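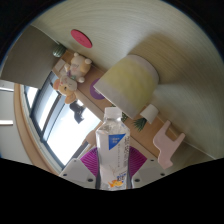 Why Do Goldfish Forget... Nothing?

Somebody probably told you once that a goldfish can only remember things for three seconds. I believed that for years! Then I got a fish of my own, a fat orange one called Dutex (my little cousin picked the name, don't ask me), and he knew when it was dinner time better than I did.

At 8 in the morning I'd walk in, and up he came to the glass, tail going like crazy. If my dad walked in, nothing. Dad never fed him.

Scientists have tested this too. They play a sound or flash a light just before the food goes in, and after a while the fish swim over as soon as they notice the signal. Goldfish can hold on to a lesson like that for months.
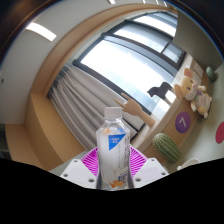
Do goldfish sleep?

They do rest, mostly at night, but they can't shut their eyes because they don't have eyelids. A resting goldfish hangs low in the water and hardly moves, and sometimes its color looks a bit paler.

Goldfish also don't have a stomach! Food goes from the throat pretty much straight into a long gut, so small meals are best. I gave Dutex a tiny pinch and stopped there, even when he begged (he always begged).

And they can live a long time. With a big filtered tank and clean water, some get to be about 20. A little bowl is a rotten home for one, it's cramped and the water gets dirty fast.

Want to teach yours something? Tap a spoon on the table before every meal, the same way each time, and keep it up for 4 weeks. Watch where your fish goes when it hears the spoon.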